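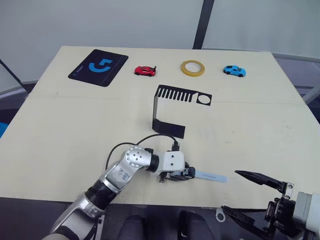 Chapter 11
Evaluating a Packaged Two-Arm Workcell

A packaged workcell is sold as a set of matched parts: arms, end effectors, cameras, controller, mounting hardware and a software licence. The buyer is spared the integration effort described in the preceding chapters, but takes on a different task, that of establishing whether the set as supplied will do the work intended for it. The difficulty is greatest where the work involves flexible parts. A watch strap held by its clasp section in one gripper, with the band running out towards the middle of the table, has a free portion whose position can't be calculated from the position of the jaws alone. The second arm must approach something that sags, twists and swings. A specification sheet that quotes payload and repeatability for a rigid test piece says very little about this case.

The chapter takes as its running case the Clemel bench kit, offered by the distributor Stadmont in two configurations. The base configuration comprises a single arm, one parallel gripper and a fixed camera. The paired configuration adds a second arm, a second gripper and a wrist camera on each arm, together with the Zulu coordination licence, without which the two arms can be run only as independent machines. The supplier states a reach of 634 mm per arm and a rated payload of 850 g at full extension. The wrist cameras and gripper are included in the rated payload, so the figure available for the part itself is smaller and must be worked out by the purchaser.

11.1 Objectives

On completing this chapter the student should be able to read a supplier's specification and separate measured values from nominal ones; define a handover task in terms that permit it to be scored; plan an acceptance trial of suitable length; and prepare a short report recommending purchase, conditional purchase or rejection.

11.2 The handover as a test task 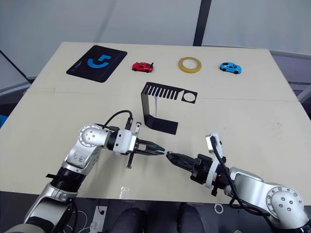

A handover places demands on every part of the kit at once. Each arm must reach a common region in front of the operator's side of the table. The calibration between the arm bases must be good enough for the fingertips to meet without collision. The receiving gripper must close before the giving gripper opens, and during the overlap the part is constrained at both ends. Any error in relative position is then taken up by the part, by the fingers or by the joints. With a rigid part the error appears as a force. With a strap it may appear only as a change in curvature, and may go unrecorded unless a camera is looking at it.

For this reason the overlap interval should be logged separately from total cycle time. Students commonly report a single figure for the whole cycle, which conceals the difference between a slow approach and a slow transfer. The first can usually be improved by changing the motion profile. The second may indicate a limitation in gripper sensing that no setting will cure.

11.3 Finger geometry

The choice of fingers affects both grip and visibility. Solid fingers are stiff and easily cleaned. Lattice fingers are lighter, and depending on the material may yield slightly around a part. Narrow tips permit two grippers to work close together on a short part, at the cost of contact area. Replacement fingers should be priced at the time of quotation, as they are a wearing item.

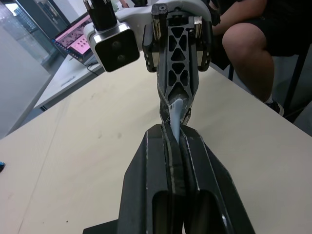

Page 214

Where wrist cameras are fitted, the student should check the view at the moment of closure as well as during the approach. The fingers themselves occupy a large part of the view at short range, and the opposing gripper may hide whatever remains of the part.

11.4 Length of trial

The acceptance trial for the running case is set at 4,000 handovers, divided into blocks with a recalibration check between them. A failed attempt is any cycle in which the part is dropped, is transferred outside the marked grip zone, or requires the operator to intervene. Failures are entered by type. The Orstead worksheet at the end of the chapter provides columns for each type and for the overlap interval, and should be copied before the first block is run.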